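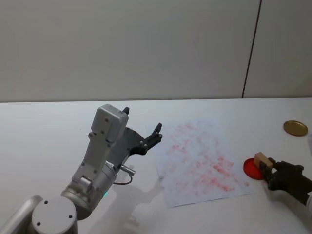 Two arms at a small table task: one gripper open beside the marked paper, the other holding a wooden block over a red disc.

CAN IT DO THE DISHES YET? NOT QUITE

29th September

Readers keep writing in with the same question. When can I buy a machine that does the chores? We looked at this in January and said we would come back to it before the end of the year, so this is the follow-up.

The short answer is that robots are getting better at single steps and are still poor at whole jobs. A step is picking up a block. A job is clearing the kitchen after six people have eaten in it. Most of the videos people send us show steps, and good ones, often edited together so they look like a job.

Table tasks are where most of the work is going on. Two arms, a flat surface, a few light things to handle. They look like something you would give a child on a rainy afternoon, and some readers have asked why anyone spends money on them. The reason is that the small motions carry over. Holding a block flat and lowering it with even pressure has a lot in common with wiping a counter, putting a label on a box or pressing a lid onto a tub. If the block is tilted a little in the grip, one edge touches first. A person feels that and corrects without thinking about it. A robot needs to be told, or shown many times, or given a sensor that can pick it up.

Paper is its own problem. It slides when you touch it and lifts when you pull away. People hold the sheet down with the other hand, and that is one good argument for having two arms. The hard part is getting the second arm to help at the right moment and then get out of the way.

On the shop floor the picture is better, mostly because a shop floor can be arranged to suit the machine. Wotska, which packs candles and small gift sets, has had a two-arm station on its lid line since January. On a good shift it closes 400 tins. The people on the line say it does well as long as the tins arrive facing the same way and the lids are stacked neatly. When a lid comes in upside down it stops and waits for somebody. They have decided they can live with that. The station does the dull stretch in the middle of the day and a person covers the rest.

Giltik, a print and card shop, was less happy. They wanted help with hand stamping on the backs of envelopes. Over a trial of 18 days the arm stamped straight most of the time, but it was slow, and the ink was uneven. Too much on the first few, then too little, until someone changed the setting by hand. A worker with a stamp and a pad could finish a box of envelopes in the time the arm took to do a small stack. The shop sent the unit back and may try again next year.

At home, the gap is wider. Kuusisto ran a test this summer with a single arm on a wheeled base in a rented apartment. The list had 60 everyday chores on it, from putting a cup in the sink to folding a bath towel. The arm finished 42 without help, and that sounds strong until you read the notes. Every chore started with the items already set out where the arm could reach them. Nothing was under anything else. The chores it failed were the ones you would expect: fitted sheets, a tangled phone charger, a jar with a tight lid, anything wet.

We asked Kuusisto about speed. They said the towel took several minutes. They also said a person stood near the stop button the whole time, and we think any company showing a home robot should be as open about that.

Skutari is taking a different road and says it has no plans for an all-purpose helper. Its next product is a bench unit for small workshops that does sorting, lid closing and simple stamping, with the work laid out on a plain surface in front of it. No price yet. We have asked to see it running for a full shift with nobody from the company in the room, and will report back if they agree.

So if you run a small shop and have one dull task that is the same all day, it may be worth a call. Ask to try it with your own parts and your own lighting. Ask what happens when something is dropped, and who clears it. Ask how long it takes to switch from one product to the next, too - that figure is often left off the sheet.

If you are waiting for something to unload the dishwasher and put the plates in the right cupboard, keep your own hands free for now. A robot vacuum and a decent dishwasher are still the two machines that save most households any real time, and both have been around for years.

Next issue: lawn mowers on slopes. Send us your questions and tell us how steep your yard is.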